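Search the forum
Enter keywords

Thread: Is the Drerkum load cell pedal upgrade worth it?

uibo_lapper
Everyone in the Wiltness league keeps saying I need load cell pedals. I've been on the same potentiometer set since September. The Drerkum kit is 800 by itself and I'm not convinced. Has anybody seen real lap data, or is it all "feels better"?

gravel_trap60
It's all feels better. I have them. My braking got more consistent for a week, then I went back to missing turn one.

bokumen_fan
Disagree. You brake by pressure, same as a real car. Give it 1000 laps before you judge.

gravel_trap60
Give any pedal 1000 laps and you'll get faster — that's called practice.

uibo_lapper
My thinking exactly. For reference, I'm on a Logitech wheel and have no plans to change it.

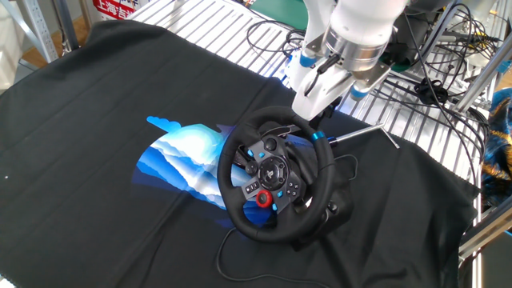
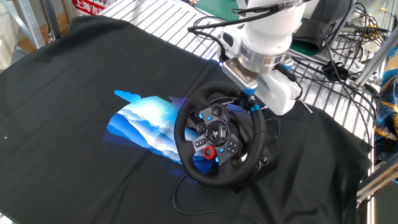
Housing side, then the wheel again: 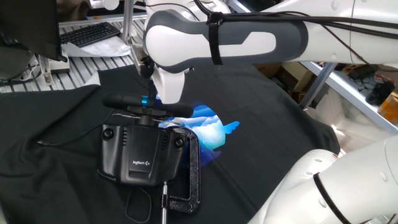
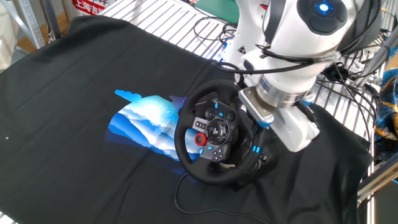 So the budget is pedals or nothing. The Bokumen set is cheaper, but every review I found reads like the box it came in.

bokumen_fan
Then read the owners' thread. Almost 3000 posts, plenty of complaints in there.

uibo_lapper
I read a few pages. Half of them are people asking how to stop the brake squeaking.

dry_line
Bolt down what you have first. If your pedals slide on the carpet, a stiffer brake will only slide farther.

uibo_lapper
They do slide. OK, trying that before I spend anything.

Recent threads
Uibo rig frame: worth the shipping?
Brake squeak, grease or tape
Wiltness league rules, read before joining

Comments
padfoot_gt: Still on stock pedals, still midfield.
lowfuel: Grease fixed mine for two days.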